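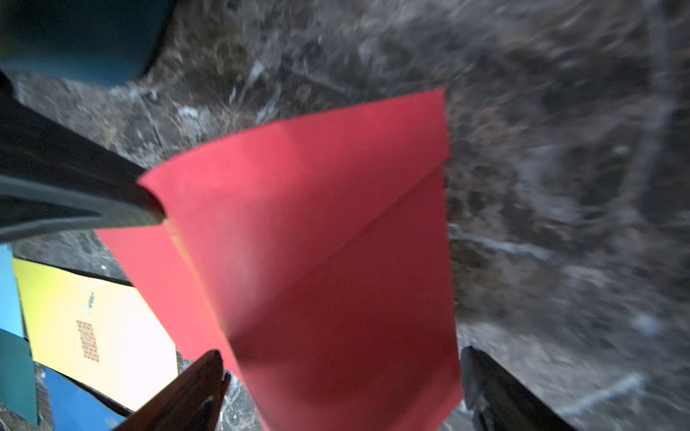

Fig. 1. Folded red sheet held at its left side, wrist camera view.

Week 6 handout: reading a vendor's claims
Case: the Inditz paper-handling kit

The Inditz kit is sold to print shops and schools as a gripper, a wrist camera and a year of software updates. The brochure says it "handles any sheet stock." Before Tuesday, underline the word "any" and ask what was tested.

What the brochure gives us:
Trials run: 419
Sheet weights tried: 16
Dropped sheets: not stated
Creased sheets: not stated

A trial is never defined. If picking up a sheet and letting go of it straight away counts as one, 419 is a small number and tells us very little.

Look at Fig. 1 again. The red sheet has a diagonal crease and hangs in a curve, with a finger pressing near the fold. Is a folded sheet the same task as a flat one? The brochure treats them as one. I don't.

Note also the blur on the ground to the right. Ask any seller how the software copes with blurred views - and ask for the failures, too.

The rival Girnitz kit costs more and lists 218 trials, but it does say that 65 of them failed. I would sooner buy from the seller who prints that line, though I'd still want to know what went wrong.

For class:
Write one page on what Inditz would have to publish before you signed an order. Price is covered in Week 7, so leave it out. Bring the Wei reading and your notes from the Grarkolska case.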